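Dulside Table Kit for Two-Arm Handling Checks

Item 739 – Tabletop, plate and guidance set

The Dulside Table Kit is a plain work surface and a written set of rules for sites that run two-arm robots on light tabletop jobs. It covers how to lay out the table, where people may sit or stand, how cables should be routed, and how a handling check should be run and recorded. The kit works with any two-arm robot that can reach over a standard table. It does not include a robot, hands or control software.

What's in the kit

White matte tabletop, rectangular, with legs
Round white plate with a thin black rim
Kander rule book, 164 pages, spiral bound
Pad of check sheets, 372 sheets
Wall card with the stop procedure

Snack bags and other test items are not supplied. Use sealed, unopened packages from any store and replace them when the packaging splits or the print wears off.

The bag and plate check

Most sites start with this one. A small bag is held near a plate, with one hand doing the work and the other kept free. The rule book calls these the working hand and the waiting hand. The waiting hand stays open and beside the plate, and must not cross over the rim unless the written task says so.

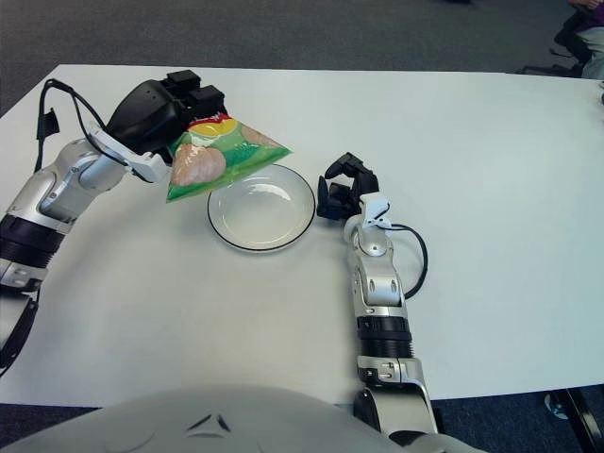 Bag held in the left gripper, tilted toward the plate. Right gripper open and empty.

Before the check begins, the operator reads the task line out loud and marks the start position on the sheet. The plate must be empty. Anything that is not part of the task should come off the table, including phones, pens and spare parts. Small items near the far edge are easy to miss, so walk around the table once and look at it from the other side.

Rules for people nearby

Anyone in the room needs to know that the arms may move. Seated observers stay back from the far edge of the table and keep their hands off the surface. The person with the stop button has no other job while the arms are powered – no note taking, no handing over test items. At least 2 trained people must be present for every check.

If a bag ends up on the floor, leave it there until the arms are stopped. Do not reach in between the arms for any reason.

Positions for the free bag

When the bag is resting on the table, the sheet asks for three things: which side of the plate it is on, whether any finger is touching it, and where the waiting hand is. Write what you see at that moment. Do not write "placed" or "dropped" unless you watched it happen.

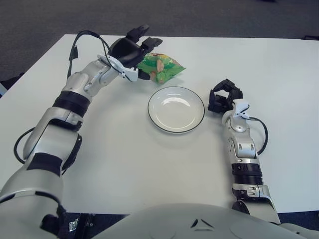
Bag on the table between the left hand and the plate. Right hand beside the rim.

Crumpled bags are allowed. Shiny packaging can be hard for some cameras, so keep the room lights at the same level for a full set of checks. The matte top cuts down on glare, but the plate is glazed and will still show a highlight.

Cables

Cable loops at the wrist need enough slack for the full reach of the arm and no more. With the power off, move each arm by hand to its farthest task position and check that nothing pulls tight or drags across the plate. Section 4 of the rule book has the full list. Vikas Tomar rewrote that section for the current edition after comments from the Endale site, where wrist cables were being tied down too close to the joint.

Grip and hold

A held bag should be kept low over the table. The rule book sets no number for this. Each site writes its own limit on the front of the check pad and sticks to it.

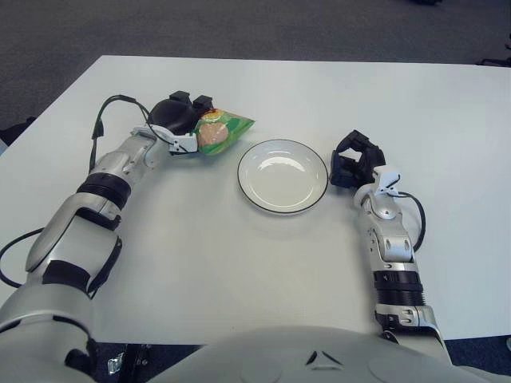
Grip force should be the lowest setting that keeps hold of the package. Look at the bag after every run and retire it if a seam has opened. Sites using Groller hands should set the force limit before mounting the wrist bracket, as the adjustment screw is covered afterward.

Records

Fill in one sheet per check, including the ones that were stopped early. Sheets without a stop person's name are not valid. Keep them for as long as the robot is in service at the site.

Ordering

The kit ships flat in one carton. The check pads and wall card can be ordered separately. For bulk orders or questions about the rule book, ask for Meron Negash at the Dulside sales desk.

Page last updated Apr 18, 2021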